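The desk that has to be everything

A child's desk starts out as a place for homework. Within a term it is a charging point, a craft table, a shop counter and the spot where things go when there is no other spot for them. Most families clear it at the weekend and find it full again by Wednesday.

At our own house the desk sits under a bookshelf, and the shelf fills up in much the same way. I gave one afternoon in October to sorting both. The plan was to throw nothing away until everything had been looked at, and to use boxes we already had. The shops will sell you a drawer system. I priced one from Gekard and another from Druretti, and the cheaper of the two came to 117 pounds before delivery. A cardboard box is free and can be cut down with scissors if it turns out too tall.

Small boxes work better than large ones. A large box becomes a second bin, and a child will not dig to the bottom of it for a rubber. Printed ones are worth keeping, as the colour makes them easy to tell apart. Cups are good for pens and markers. Soft toys can have a box to themselves, provided everyone agrees that once it is full, it is full.
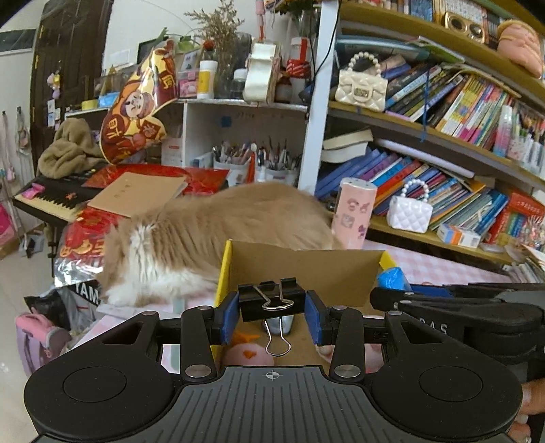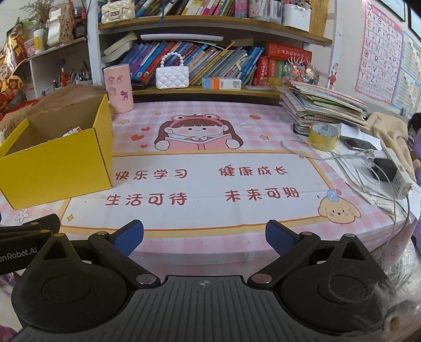 Cardboard boxes and pink-and-white checks, with plenty still to sort.

Paper was the slowest part. Workbooks pile up because each has a few pages left in it, and loose sheets get slipped between them. We made two stacks, one for books still in use and one for everything else, and went through the second stack sheet by sheet. It took 20 minutes. Most of it went for recycling. A few drawings were kept and put in a folder with the year on the front.

Cables came next. Unplug the lot, lay them straight and match each one to the thing it charges. Any cable without a partner goes in a bag with a label, and if it hasn't been asked for by Christmas it can go. The ones that stay should be tied in a loose loop. Garden wire does the job, and so does the tie from a bread bag. A power strip is best at the side of the desk, away from drinks.

The shelf needs a different approach, as it is on show. Children's books can stand in a row at a height the child can reach. Handbags and hair accessories tend to drift up there as well, and I have stopped fighting that. They look fine between the books and they don't get trodden on. Medicine is another matter and belongs in a locked cupboard, however handy the shelf may be.

A desk mat is worth having. It saves the surface from felt tip and gives a child a clear idea of where the work goes. The rule in our house is that the mat is empty at bedtime, and the rest of the desk can look after itself. Wipe-clean ones last longest. Ours has been scrubbed with washing-up liquid more often than I would like and the picture is still bright.

Boxes wear out, of course. The flaps go first, then a corner. A binder clip will hold a flap for a while, and parcel tape along the bottom edge adds a few months. After that, flatten it, put it out with the recycling and find another one.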